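Sponge, tray, plate: a set-painting studio on getting green onto paper

Flendivness makes painted paper pieces for shop windows and small stage sets. Its output is modest and repetitive by design: leaves, hills, hedges and a good deal of foliage, most of it green and most of it applied with a sponge. The studio's head of finishing, who asked to be identified by job title only, agreed to talk through the method on a Thursday morning between batches.

The first subject was colour. The studio keeps its greens down to two, a dark one for the base and a brighter one for the streaks and edges. Each is mixed in bulk.

"We used to mix by eye, a cupful at a time, and you could see every join," the head of finishing said. "Now it's 500 millilitres of the dark as a standard fill. If the tray needs topping up, it's topped up from the same tub. You don't adjust the colour halfway through a job."

The paint is a water-based poster type with the viscosity brought down slightly. Too thick and the sponge drags the surface of the paper plate. Too thin and the plate takes up water through the scratched spots, then curls at the rim. The studio records the dilution on a card for each tub and keeps the card until the tub is washed out.

The order on the bench at the time of the visit was Ovlow, a window display with a canopy of layered discs. It calls for 2,975 painted plates in graded shades, of which 1,851 had been finished. The discs are ordinary paper plates, chosen for their curve and their price.

"A plate is already a formed object," the head of finishing said. "It has stiffness at the rim and a bit of a dish in the middle. Cut card doesn't give you that unless you score it, and scoring is labour."

Sponges are treated as tools and are specified accordingly. The studio tears or trims them so that the outline is irregular. A straight edge leaves a straight edge in the print, and the eye picks it up from across a street.

The station itself has a fixed arrangement, with the paint to the left and the work to the right.
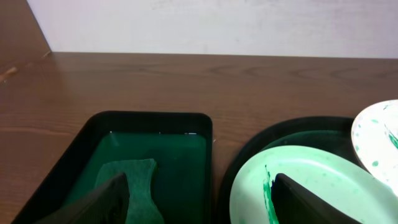 Dark green in the rectangular tray, with the sponge in it.

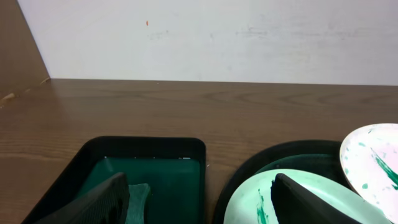 "The gap between the paint and the work is the bit people get wrong," the head of finishing said. "Put them hard up against each other and you flick paint across. Put them a metre apart and you drip the whole way. A few centimetres is plenty."

Loading the sponge is done in one press, flat, followed by a wipe on the rim. The studio does not squeeze. Squeezing pushes paint into the core, where it stays until the sponge is warm and tired, and then comes out all at once as a blot. A properly loaded sponge should give 6 prints before it goes back to the tray, with the last two noticeably drier than the first. Those dry prints are kept for the outer layers of the canopy, where the texture reads as distance.

Streaks are handled separately. They are laid in a single pull and left alone.

"The temptation is to go back over it," the head of finishing said. "The second pass lifts the first. If it's patchy, it's patchy – put it in the patchy pile and someone will want it."

Drying was the next topic. Plates go on wire racks for a minimum of four hours and are stacked only with a sheet of baking paper between them. An earlier job, Stultum, was stacked overnight without interleaving, and the plates had to be peeled apart with a palette knife. A fifth of them went in the bin. The racks were bought the following week from Mirzaei, a catering supplier two doors down.

Asked about bench protection, the head of finishing was brief. Poster paint comes off a sealed surface with a damp cloth if it is caught early, and with a plastic scraper if it isn't. Walls are wiped down in December, when the studio closes, and otherwise left.

Cleaning of the trays is less relaxed. Any skin that forms is lifted off before new paint goes in, as flakes of it transfer to the sponge and show up as hard specks in the print. Sponges are rinsed until the water is clear, pressed in an old towel and stood on edge to dry. Those that have gone stiff are kept for dry stippling on the hedges, which were next on the bench after lunch.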